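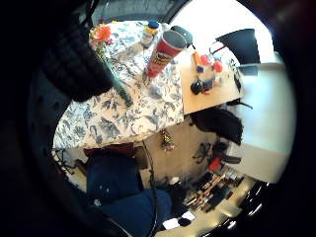
When does the weekly table at the Drekotstead reading room start again? It reopens on 25th August, at 5 in the afternoon, and the room stays open until the last people have gone home.

Home News What's On Rooms Getting Here Contact

Drekotstead table gets a new cloth and a second surface

The open table at the Drekotstead reading room is coming back after the summer break with a few changes to the furniture and the same rules about food.

The round table keeps its place and now has a white cloth with a blue flower and leaf print. Berenice Escobedo, who runs the afternoons, bought the cloth from Ploro, a secondhand store on Telolley Street, for $12. The old green one had been washed too many times and no longer reached the edge.

A smaller table with a light beige top stands next to it. Small things can be set down there so that the round table is left for snacks, drinks and flowers. Bags go on the floor underneath, as before.

Anyone can bring something to share. Chips, crackers, cookies and bottled drinks are all fine. Hot food is not, as the room has no sink. Please take home whatever is left over. A can of chips forgotten in February was found when the shelves were cleared in the summer, and the shelves are now for books only.

Flowers are welcome too. Itzel Villalobos brought orange ones from her yard for much of last season and has offered to do so again while they last. "They look good on the blue," she said. "If somebody has another color, bring that and we'll mix them."

Attendance went up last season. The best afternoon drew 65 people over the course of the session, more than the room can seat at one time, and several stood along the wall or sat on the front steps. Escobedo said she would like four more chairs, preferably ones that stack. People with chairs to give away should call first, as there is no place to store extras.

The afternoons cost almost $170 a season to run, most of it for paper cups, napkins and laundry. The money comes from the jar by the door. Nobody has to pay to come in.

The reading room's newsletter, Fan, will carry the dates for the fall. Paper copies are at the front desk. The side door will stay locked until its hinge is repaired, so visitors should use the street entrance.

Last updated: mid-August

Contact the reading room | Copyright Drekotstead Reading Room | Back to top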